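We use cookies to measure visits to this site. Accept | Manage settings

Stiltar: Test Technician, Gripper Faults (fixed term)

Location: Gosley workshop, on site
Reference: 324
Contract: 3 months, full time
Closing date: 10th June

Background

Stiltar builds and tests small gripper arms for tabletop pick-and-place work. During a long run on our Rusetti test bench, the gripper failed to stop when commanded. The fingers continued to close after the stop signal had been logged, and the arm then moved down against the table with the grip still loaded. No one was hurt. One finger mount cracked and was replaced.

The fault has since occurred again under similar conditions. It does not appear in short runs. The cause is not known. Current candidates are a wiring fault at the wrist, a late reading from the wrist sensor, and a servo that holds its last command after a brief loss of power. Until the cause is found, all unattended running is suspended.

The job

The technician will run supervised pick trials, record every stop event, and help isolate the fault. Each test block consists of 250 trials. A block that is interrupted is logged as incomplete and repeated in full.

Duties include:

- setting up the cube and box before each trial
- checking cables, screws and finger mounts between blocks
- testing the emergency stop at the start of each shift
- swapping one part at a time and repeating the block
- writing a short fault report in Usuga, our test log system
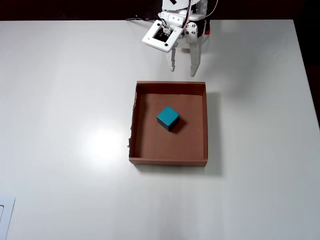

Requirements

- Experience with servo wiring and basic electrical fault finding
- Able to use a multimeter and read a wiring diagram
- Able to keep accurate written records during repetitive work
- Basic Python is useful but not required

Safety conditions

Hands stay off the table while servo power is on. Bench sessions are limited to 90 minutes, followed by a break. Any technician may stop a block at any time and does not need approval to do so.

To apply

Send a resume and one fault report you have written, with client details removed, to the Gosley office. Quote the reference in the subject line. The start date is in August.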